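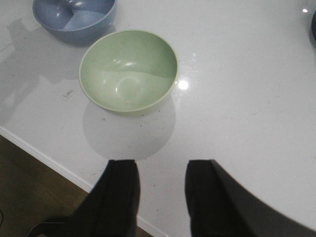

Maren Tiedge

Alletik Tischpaket: Zweifingergreifer mit Handgelenkkamera
Artikelgruppe: Greifer und Zubehör
Stand: Dienstag, 26. August 2025

Brendano führt den Alletik seit dem Frühjahr im Programm, und seither kommt fast jede zweite Anfrage aus einer Küche. Kann der den Tisch abräumen? Kann der die Spülmaschine einräumen? Die Antwort auf die zweite Frage lautet nein. Die Antwort auf die erste hängt davon ab, wie der Tisch aussieht, was darauf steht und wie viel Geduld im Haus vorhanden ist.

Der Alletik ist ein elektrischer Parallelgreifer mit zwei schwarzen Fingern und einer kleinen Kamera am Handgelenk. Er wird an einen vorhandenen Arm geschraubt und bringt eine Software mit, die aus vorgeführten Bewegungen lernt. Mechanisch ist er ordentlich gebaut. Das Spiel in der Führung ist gering, die Finger schließen gleichmäßig, das Kabel ist für meinen Geschmack zu kurz. Im Prospekt des Herstellers steht »haushaltstauglich«. Dieses Wort haben wir für unsere Seite nicht übernommen.

Was er greifen soll

Am häufigsten wird nach Schüsseln gefragt. Eine runde Schüssel mit dünnem Rand gilt als dankbares Teil: ein Finger innen, einer außen, zudrücken, anheben. Auf einem stumpfen Untergrund und bei gleichmäßigem Licht lernt der Greifer das mit 400 Vorführungen recht brauchbar. Jede davon muss jemand von Hand machen. Wer an einem Nachmittag beginnt, sitzt am nächsten noch da, und danach beherrscht die Anlage eine Schüssel auf einem Tisch.

Schwierig wird es mit Glanz. Glasierte Innenflächen werfen Lichtflecken, blanke Tischplatten ebenso, und ein Fleck neben dem Rand kann für die Auswertung wie ein Stück Rand aussehen. Eine Deckenlampe, die etwas versetzt hängt, genügt, damit die Finger zu tief oder zu weit links ankommen. Menschen drehen in so einem Fall kurz den Kopf. Der Alletik setzt neu an, und beim dritten Mal schiebt er die Schüssel vor sich her.

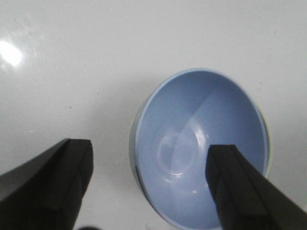

Dazu kommt die Öffnungsweite. Eine ganze Schüssel von außen zu umfassen, wie man es mit der Hand täte, geht nur bei kleinen Formaten. Bei allem anderen bleibt der Griff an der Wand, und dort zählt jeder Millimeter in der Höhe. Ist die Schüssel voll, kippt sie beim Anheben gern zur schweren Seite. Suppe würde ich ihm nicht anvertrauen, Haferflocken auch nur ungern.

Krümel bleiben liegen. Das klingt kleinlich, aber zum Abräumen gehört für die meisten Leute das Abwischen, und dafür gibt es im Lieferumfang weder Werkzeug noch Programm. De Bruijn bietet einen Wischaufsatz an, den man gegen die Finger tauscht. Den Tausch erledigt man selbst, mit Innensechskant.

Technische Angaben

Antrieb: elektrisch, beide Finger gekoppelt
Finger: schwarz, flache Spitze, einzeln nachbestellbar
Kamera: am Handgelenk, fester Fokus
Einlernen: Vorführung mit Handführung
Stromversorgung: Netzteil liegt bei
Gewährleistung auf die Führung: 18 Monate
Rückgabe: 14 Tage, auch ausgepackt
Lieferumfang: Greifer, Kamera, Netzteil, Flanschplatte, Schraubensatz

Nicht enthalten sind der Arm, der Rechner und eine Schutzumhausung. Ein Arm mit passendem Flansch lässt sich mitbestellen, die Lieferzeit liegt derzeit bei 8 Wochen.

Für wen sich das lohnt

Für Werkstätten und Kleinserien sehe ich durchaus eine Verwendung. Wo immer dasselbe Teil an derselben Stelle liegt und das Licht fest installiert ist, arbeitet der Greifer ruhig vor sich hin, und ein Fehlgriff kostet höchstens einen Neustart. Hochschulen kaufen ihn ebenfalls, die wissen, worauf sie sich einlassen.

Für den Privathaushalt rate ich ab, zumindest mit dem jetzigen Softwarestand. Ein Frühstückstisch sieht jeden Morgen anders aus. Mal steht die blaue Schüssel vorn, mal steckt sie in der grünen, mal liegt ein Löffel quer. Zwei ineinandergestellte Schüsseln hat unser Vorführgerät hartnäckig als eine behandelt. Wer den Tisch mit zwei Händen abräumt, ist fertig, bevor der Arm seine Grundstellung erreicht hat.

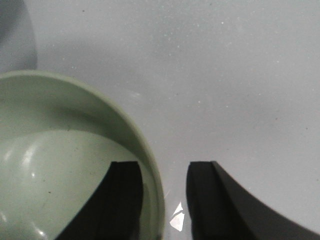 Zoren hält dagegen, dieser Vergleich sei unfair, denn auf das Tempo komme es beim Abräumen gar nicht an. Ein Arm, der langsam arbeite, während die Leute längst aus dem Haus seien, nehme ihnen die Arbeit trotzdem ab, und 400 Vorführungen mache man schließlich nur einmal.

Der erste Teil leuchtet mir ein. Gegen das Arbeiten im leeren Haus spricht allerdings die Betriebsanleitung, die verlangt, dass jemand den Not-Halt in Reichweite hat. Und einmal reicht das Vorführen nur so lange, bis neues Geschirr gekauft oder der Tisch ans Fenster gerückt wird. Danach wird nachgelernt, je nach Raum mit deutlich weniger Durchgängen, manchmal leider mit fast ebenso vielen.

Bestellung und Vorführung

Das Vorführgerät kann nach Anmeldung ausprobiert werden. Bringen Sie bitte das eigene Geschirr mit, am besten das glänzende. Angebote für Greifer mit Arm erstellen wir schriftlich, Ersatzfinger und Flanschplatten sind ab Lager lieferbar. Den Wischaufsatz von De Bruijn bestellen wir auf Wunsch mit, er ist vom Umtausch ausgeschlossen.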